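2018-04-21

**Stotier moves garment folding at its Filtby site to two-finger grippers**

Stotier, a linen and clothing care provider, has put gripper-assisted folding into regular use at Filtby, its serviced residence. The work covers jeans, knitwear and other items that flat-sheet folding machines do not accept.

Housekeeping staff previously folded 188 garments per shift by hand. Under the new arrangement, each attendant supervises 2 folding stations and handles exceptions such as inside-out legs.
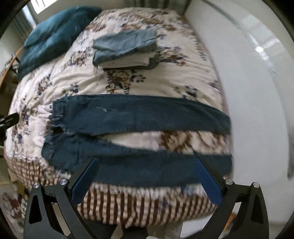
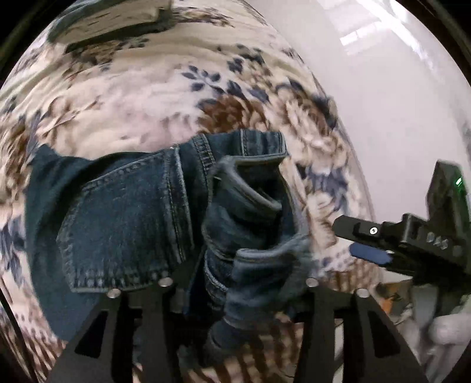
Dark denim and the black gripper parts, at Filtby.

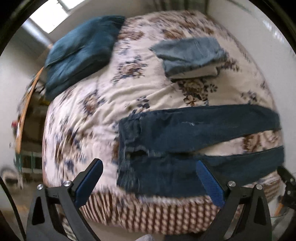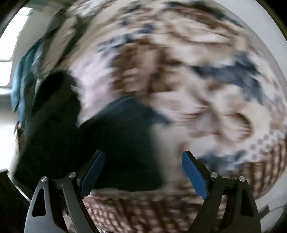
No positions have been cut. Attendants received 3 days of training and moved to a higher pay grade - a condition set in the site agreement.

"The repetitive wrist work is what people complained of, and most of it is gone," said Ghizlane Shehata, operations manager at Stotier. "Checking and sorting now take up more of the shift. We have changed the break schedule to match."

Golnar Mousavi, lead attendant at Filtby, said the stations are still slower than an experienced folder on heavy denim. "We keep a manual table open for rush orders," she said.

Stotier will review error rates after 2000 garments. A second installation, at Flalley, is planned for August.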